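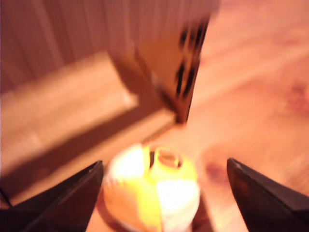
Marietjie Mkhize told us, when we first wrote up this build, that a gripper put together on a kitchen counter would never hold its calibration for a whole day of grasps. She had a point, and a lot of what follows came out of arguing with her (in a good way!). We named the arm Kun, printed the fingers at the Lurkdale shared workshop, and did the wiring at home over two long weekends in July.

Our first fingers were too slick, so we went back and gave them steeper tips. After that we logged 3,736 grasp attempts, in sessions of 60 with a 5 minute break in between so the motor could cool down. I wanted to skip the breaks and Charmaine Visser wouldn't let me. The one change I'd tell anybody to copy is the softer closing speed, 35 percent of full, because anything faster just shoved light things across the floor.

Figure 1 gives the view from behind the fingers with a yellow and white object held between them. The background blurs out badly in bright rooms like that one, and we left those pictures in the training set anyway.
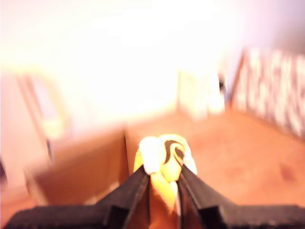 4.3 Keeping the camera and the fingers lined up

We used Galeleck, a little script of ours, to check the mount before every session. If the two fingertips had drifted, we loosened the bracket, nudged it and ran the check again.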